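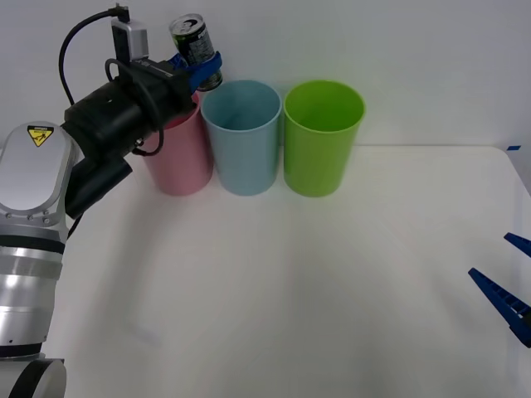 Gualtiero wants to know why a drinks can doesn't go rusty when you leave it out in the rain. He asked me on Friday and I've been thinking about it ever since, so let's have a go!

Rust is what you get when iron meets water and air. It's flaky and orange, and it crumbles away, so more iron gets eaten underneath. Most drinks cans are made of aluminium, and there's no iron to speak of in that. No iron, no rust.

But aluminium does react with air (I was surprised too, when I first read this). The moment a fresh bit of it is uncovered, it grows a very thin skin called aluminium oxide. You can't see it or peel it off. It sticks tight and keeps the air away from the metal below. Scratch it and a new skin grows, just like that.

So what about the drink inside? Fizzy drinks are a bit acidic, and acid can nibble through that skin, so the inside of the can gets a coat of something plasticky as well.

Food tins are different. Lots of them are steel, and steel is mostly iron, so a dented one left in a damp shed in Testcombe will go orange sooner or later. Mine did!

Want to test which is which? Hold a fridge magnet against the side. Steel grabs it, aluminium doesn't care. Ask a grown-up before you go near any sharp lids, and try some spoons while you've got the magnet out. Spoons are trickier than you'd think.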